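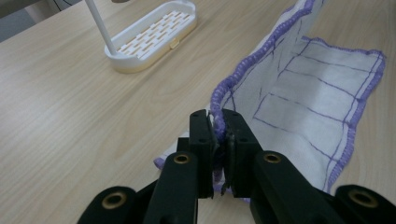

Stusine School Robotics Club
Minutes of the January meeting, held in the Design Workshop at 4.15 pm

Present: Silviu Roman (Chair), club members and the Natville team captain.
Apologies: received from the Head of Technology.

1. Minutes of the last meeting
The minutes were agreed and signed. The order for spare finger pads remains open.

2. Cloth handling project
The Chair reported that the project would be entered in the household tasks class of the Wultgate Challenge. Members have now logged nearly 300 practice grips. The team stated that picking up a hem from a flat table remained the weakest stage. It was agreed that the purple-edged cloth be kept as the standard test piece until the regional round.

The team then presented its work with two grippers. Members discussed whether the second gripper should hold a corner or move along the edge. It was resolved to practise the corner hold first and to report back. 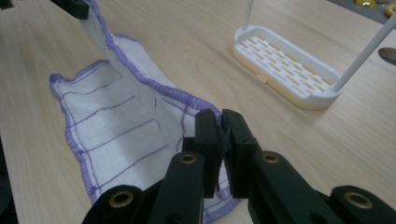

Item 2: cloth held between two grippers, with one corner raised.

3. Canpolat workshop day
The club has been offered 17 places. Consent forms are to be returned to the Chair before half term. The minibus request has been submitted to the school office.

4. Budget
A request for 3 further sets of bushings was approved. The purchase of a second laptop was deferred.

5. Any other business
Members were reminded to sign tools back in at the end of each session.

The meeting closed at 5.20 pm.

Action: S. Roman to confirm the entry in writing.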